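Home | Manuals | Parts | Contact

Section 5 – Leveling and Mounting Your Skusteo Folding Table

Read all of it first. Takes less time than redoing the legs.

Before you start
Table goes face down on a blanket or old towel. Not bare concrete. Check the bag of hardware against the card on the lid. Missing a bolt, stop and write to us.

1. Unfold legs until the catch clicks. Both ends.
2. Slide the cross brace into the slots, label side toward you.
3. Hand-tighten all bolts. No wrench yet.
4. Turn the table upright. Two people for this.
5. Level on the top, long way first, then short way. Turn the feet until the bubble sits in the middle.
6. Now the wrench. Quarter turn past snug, no more.
7. Check the level again. It will have moved a little.

CAUTION – max load 153 lb, spread out. Do not sit or stand on the table. Keep fingers out of the hinge when folding.

Note: feet only go up so far. If your floor is worse than that, use the Jultico shim pack (sold seperately). Don't stack cardboard.

Note: older tables have a pin in place of the catch. Same steps, push the pin all the way thru.

Cleaning
Damp cloth, drop of dish soap. No bleach, no scouring pads. White tops show marks sooner, wipe spills right away. Dry the hinges after.
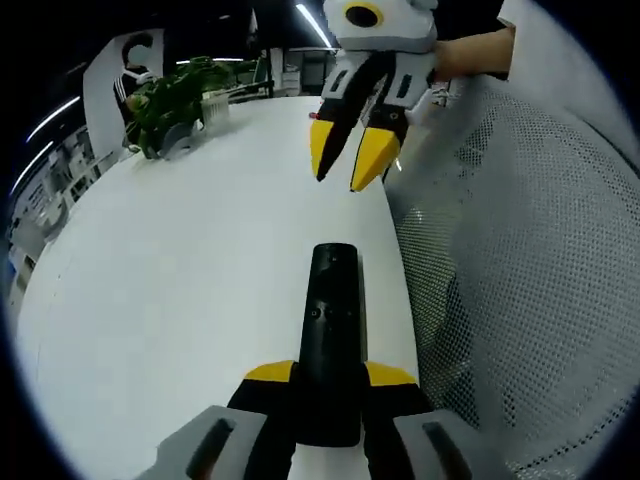

Satthorpe, May 2026

Changes in this version: step 6 reworded, load figure moved up out of the back pages. Fold-down steps are in Section 7. Next update due October, will add the wall bracket.

Comments

Gladys Urio: Step 3 needs to be in bold. I wrenched everything first and had to back it all off again to get it level.

Kiều: does the shim pack fit the older feet? mine are the round ones

Wagner Falcão: Kiều – fits mine, and mine are round. Push hard, they go in tight.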